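4.2 Room and doorway rules

Last updated: February

The second group of rules covers the space in which hand-held grippers are used. Earlier drafts of our protocol dealt only with the tool and left the room to the operator. After reviewing 129 sessions recorded at Istbridge and Prusitz, we added 11 written rules, of which four concern doors and walkways.

An exit route must stay clear for the full length of a session. Operators with a gripper in each hand cannot easily move a chair or catch a swinging door, so double doors are set in position before recording starts and left that way. Starting positions face the exit where the room allows it. Both tools are held up and checked before the first task.
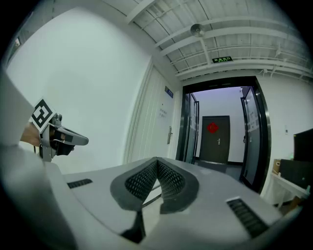

4.3 Marker and finger checks

Each marker card is checked by eye for tilt, glare and loose corners. A card may sit at an angle to the tool, but the angle must not change during a session. Finger pads are inspected for torn mesh and replaced after 500 grasps, or sooner if the surface is damaged.

The check is done with the grippers raised and the second tool brought in from the side, so that its marker is in view of the first tool's camera (Figure 6). Ceiling lights stay on. We tried the check with lights dimmed at Prusitz and dropped it – the cards were harder to read and operators took longer. With normal lighting, the whole check takes up to 14 seconds.

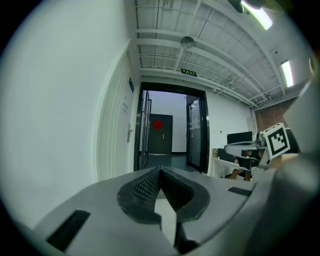

Figure 6. Marker check facing the open doorway, with the exit sign above it.

If a marker fails the check, the session is not started. The operator logs the fault, changes the card and repeats the check from the beginning. Faults found after recording are logged in the same way, and the affected session is kept but flagged.

Comments (3)

Nadhirah Hidayat: Does the 500-grasp limit apply to each pad or to the pair? We use the Sonach sheet, and it doesn't say.

Lefèvre: To the pair. We change both together. I'll fix the wording in 4.3.

mk_lab: Would like to see the other seven rules in an appendix.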